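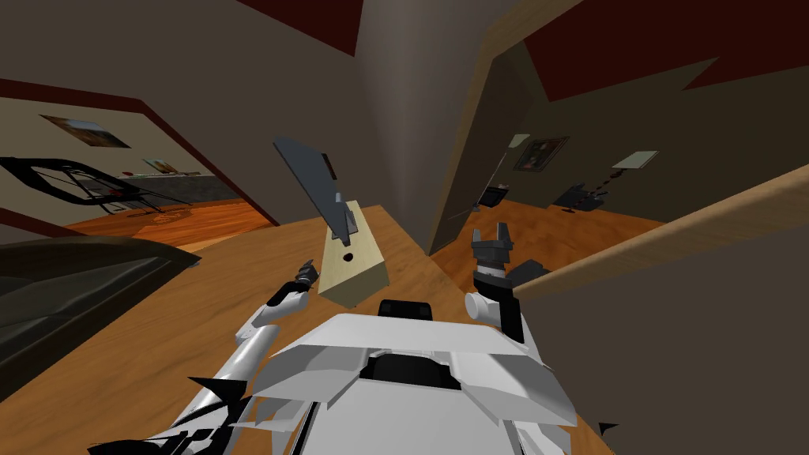
Pletville is set to lose its overnight urgent care clinic in March under a plan the county health board passed by 2 votes. The board says the move to Tundbridge will save money on night staff. Patients would be sent to the Bonach building, where managers want to spend part of the savings on automation. A petition against the closure has 1209 names. "My mother can't drive to Tundbridge at 3 a.m.," said Neelam Tripathi, who started it. The board will take written comments until the end of the month.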